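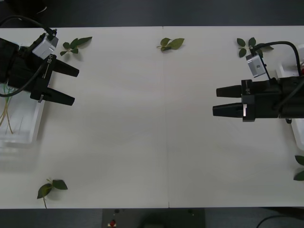
The Left Arm

The message came in at ten past four in the morning, and Dexter Marchetti read it lying down. Station 14, left arm, torque limit. Station 14, left arm, cleared by itself. Then the same two lines again, down the length of the screen.

He drove in with the heater on high. The Begay building sat at the far end of the lot, and the only lights on were the blue ones over the propagation benches. He put his badge to the door, hung up his coat and walked back to the cutting room.

Station 14 had two arms facing each other across a white table. The job was simple. A sprig was laid out, one arm picked it up by the stem, the other took hold of the tip, and they passed it along to a tray. Zirix had sold them the arms and Fillemen had written the software, and each company had a phone number for when the other one was at fault.

Five sprigs were out on the table. The fingers on both arms were open. The log said the left arm had tripped 173 times since midnight.

Dexter stood behind the yellow line and watched. Nothing moved. He looked for the number on the status screen and it said READY.

"You're not ready," he said.

He pressed the red button on the floor panel with his foot, the way you were supposed to before reaching in. It clicked. He waited a count of 10, which was the rule, and leaned over to get the nearest sprig.

The left arm moved.

It didn't move fast. It swung toward the middle of the table about as quickly as a man reaching for the salt, and the fingers closed on his sleeve just above the wrist. He pulled. The arm pulled back. He could feel the edge of one finger through the cloth, pressing on the bone.

He stamped on the button again. It clicked again. The status screen still said READY.

There was a breaker on the wall behind him, and he could get two fingers to the cabinet door if he leaned. The door opened toward him. He leaned until the seam in his shirt gave, and then he had the handle, and he pulled it down. The blue lights over the benches went out with everything else. The arm went slack and sank onto the table with his sleeve still in it.

He worked the cloth loose in the dark. His wrist was red and nothing was broken.

By seven he had the floor panel open. The button had two sets of contacts, one for each arm. The wires for the right side went where they should. The wires for the left side went to a jumper, a short loop of blue wire twisted on neatly and taped. Someone had put it there so the left arm could be run with the button down. You might do that for an hour while you were setting up a station. Then you would take it out.

He found the paper in the drawer under the status screen. It was a work order from the Stavuvley site, where the station had been before it was trucked over in May. Left side e-stop bypassed for calibration, it said. Restore before use. The box beside Restore was checked.

The day supervisor came in at half past seven with her boots still wet and asked why the benches were dark.

"I killed the power," Dexter said. He showed her the wrist, then the wire, then the paper.

She read it twice. "It's checked."

"Yes."

"How many of these came over from Stavuvley?"

"All of them."

She looked down the row of stations. The next shift was already in the hall. He could hear them at the lockers.

"Leave it off," she said. "Tell them to go get breakfast."

He went out and told them. When he came back she was on her knees at station 13 with a screwdriver, and she had the first two screws out. He wrote the date on a red tag, 1/14/21, and under it DO NOT POWER, and hung it on the breaker. Then he got the other screwdriver and started on 12.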